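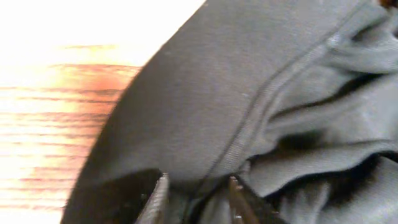 How long should a set of bases last a club side?
With two matches a week and the usual practice nights, a Gamage set should see out two full seasons before the covers need replacing.

Gamage Base Set for Softball

The Gamage set is made for clubs that play on shared or council pitches and have to put everything out and take it in again on the day. You get first, second and third base and a home plate, with a carry bag and a printed laying-out guide.

The bases have a foam core under a stitched cover. The underside is ribbed to grip grass, cinder or a sports hall floor. Each base takes two ground straps and the pegs are supplied. For indoor use leave the straps off.

Home plate is solid rubber with bevelled edges and lies flat without pegs. Clubs with a permanent diamond may prefer the Himel anchored set, which needs sockets sunk in the ground and is sold separately.

What is in the bag
Bases: 3
Home plate: 1
Pegs: 12
Measuring cord, knotted for the base paths
Carry bag with shoulder strap

Care
Brush off mud once it has dried and wipe down with warm water and a little washing-up liquid. Do not use bleach. Store flat. Bases left standing on edge over the winter will lose their shape.

Spare covers
Covers fasten underneath with a lace and can be changed in around 90 seconds. They are sold singly, in white only. Gelutico covers from the older set do not fit, as the base is a little thicker now.

Ordering
Schools and leagues taking 12 sets or more should ask for the trade list. Orders go out from the Gistiment warehouse on weekdays. Please give a daytime telephone number, as the parcel has to be signed for.

Straps and pegs can be bought in boxes of 100.

Page last changed August 21, 1999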